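About Jusmont

Can a machine do your washing-up yet? No. We have been asking since Joni Juntunen left a perfectly good job in lifts, and the answer is getting slightly less embarrassing.

We work on household chores from a unit in Permont. Our folding program, Alva, has 1416 attempts on the books, roughly 40 of which you would put in a drawer. Sutau, the tidying one, is younger and has no drawer to be ashamed of.

If you own a tea towel and some patience, come and see us.

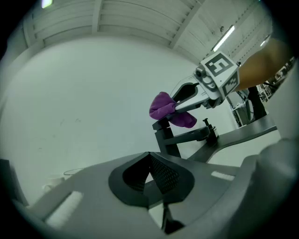
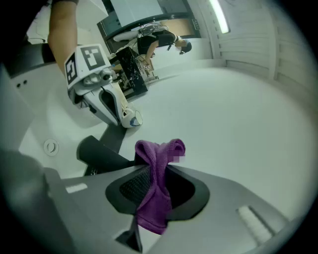
Purple cloth, held in a gripper both times. Folding comes later.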